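Chapter 6
Interiors on Two Levels

Many buildings place one floor within sight of another. A shop may have a gallery above its counter, and a home may have a loft over the sitting room. Such a plan is called open when few walls divide the space. This chapter considers how light, sound and movement behave in rooms of this kind, and how their furnishing differs from that of closed rooms.

Students should begin with the ceiling. Its color and the direction of its beams affect how large a room seems. White surfaces return much of the light that reaches them -- a useful quality where daylight must travel far from a window. A wooden floor gives a warmer tone underfoot.

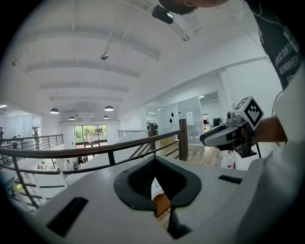
6.1 Reading the Ceiling

Parallel beams lead the eye along their length. Where they run toward a window, as in the bright interior shown, they draw attention to the source of daylight. Beams set across that line tend to shorten the room.

The survey by Francine Petrenko and Mervin Lachance, used throughout this chapter, covers 100 interiors. Their method has 8 steps and starts with a plain sketch of the ceiling, made before any furniture is measured.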